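Kirnness Community Kitchen – Minutes of the February Meeting

Held in the hall kitchen, Plalstead Road. Meeting opened at 7.10 pm.

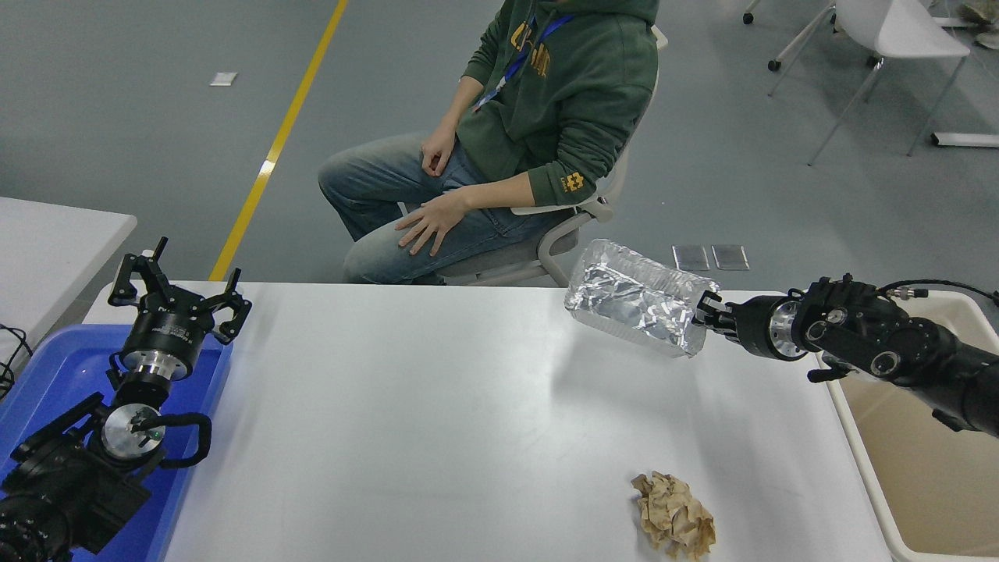

1. Minutes of the previous meeting

Accepted with one correction. The item on tea towels should have read "to be washed by whoever is on the closing shift", and not "by the opening shift". The correction has been made in the folder copy.

2. Foil containers

Discussion of the rectangular foil containers used for the take-home meals. The last order of 700 is nearly finished. The supplier, Feltov, has the same size in cartons of 100 and can deliver before the end of the month.

Several members said the lids are the problem. The cardboard lids do not hold once the rims have been bent in transit. A few cooks have been covering the meals with sheet foil instead and crimping it by hand, which takes longer but travels better. Others felt that sheet foil tears when containers are stacked.

Agreed:
Order seven cartons from Feltov, same size.
Keep using up the cardboard lids for cold meals.
Use sheet foil for anything with gravy or sauce.
Stack no more than two high in the delivery crates.

A question was raised about recycling. Clean foil can go in the yellow bin if it is scrunched together into a ball. Containers with baked-on food go in general rubbish. A sign to this effect is to go up above the sink.

3. Tables and packing area

The white table is working well for packing and wipes down easily. It was noted that it shows scratches, so knives are to stay on the chopping boards and not be used on the tabletop. Spray and cloth only, no scouring pads.

The second trestle still has a loose leg. It is not to be used for hot food until it has been fixed. The hall has been asked whether we can borrow one of theirs in the meantime, with no reply so far.

It was suggested that packing run from left to right, with empty containers at one end and filled ones going to the other. Agreed to try this for two sessions and report back.

4. Bins and tubs

Plastic tubs keep going missing between sessions. Some have been turning up in the craft cupboard. All tubs belonging to the kitchen are to be marked on the base with permanent marker. Tubs used for raw vegetables are to be kept separate from those used for clean utensils and are not to be swapped on the day, even when we are short.

A request for more tubs with lids was left until the budget item.

5. Cool room and pantry

The Oh brand rice has been finished and the replacement bags are on the lower shelf. Older tins are to be brought to the front. There are too many open packets of flour. Anyone opening a new one should check the shelf first and write the month on the packet.

The cool room door seal has been cleaned but still catches at the bottom corner. Please push the door until it clicks.

6. Budget

The balance stands at a little under last year's figure for the same time. The Plalstead neighbourhood grant of $4,000 has been approved and will be paid in two parts. The first part is to cover containers, gloves and the repair of the trestle. New tubs with lids were approved up to $100.

A proposal to buy a label printer was discussed and not carried. Handwritten labels will continue – please print clearly and include the reheating instructions.

7. Other business

Labels are coming off the foil when it is still warm. Labels should go on after the containers have cooled.

The drawer beside the stove is to be kept for oven mitts and tongs only.

The colour code for chopping boards has faded on the wall chart. A new copy will be printed and laminated.

The request from the playgroup to use the kitchen in the mornings was supported, provided the benches are cleared by 11.30 am.

8. Actions

Container order to Feltov
Recycling sign for above the sink
Follow up loan of trestle with the hall
Mark all tubs
Buy tubs with lids
Reprint chopping board chart
Reply to playgroup

Meeting closed at 8.25 pm. Next meeting in March, same place, 7 pm.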